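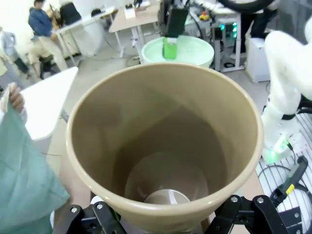

Thread: Can they do the washing-up yet?

kettlemoth
Been reading up on home robots all August and I'm more excited than I've been in years! Cups, bowls, cloths, trays, all the boring stuff we do without thinking. The Dovhaniuk write-up has one arm doing 32 table clearings in a row. I really do think we're close.

prinis_fan
Close to what, though? My Kirnetti mop still gets stuck on the bath mat. Clearing a table is lovely, but who scrapes the plates?

kettlemoth
Scraping will come! Look at how ordinary the kit is, it could be any canteen.
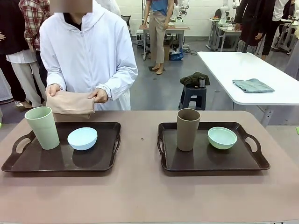 Two trays, a cup and a bowl on each, and a cloth being held up behind them.

doughandbolts
I pack shelves in a shop and I'd hand over the tray work tomorrow. Cloths are another matter. Silico quoted us 6 weeks to set up a folding cell and it only took one size of towel.

kettlemoth
Fair, cloth is hard (I can't fold a fitted sheet myself). Hard things on trays though, two grippers going at once, I could watch it all day.

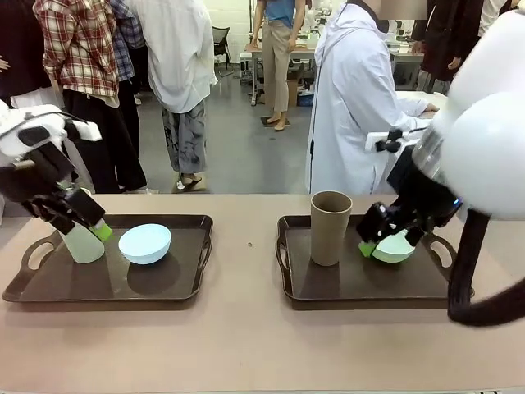
prinis_fan
Watching is my worry. If I have to stand there in case it drops a bowl, I may as well do it myself. Wake me when it can be left alone for an evening.

doughandbolts
Same here, but I'd take a slow one for nights. Does anyone know if the Dovhaniuk arm copes with wet glasses?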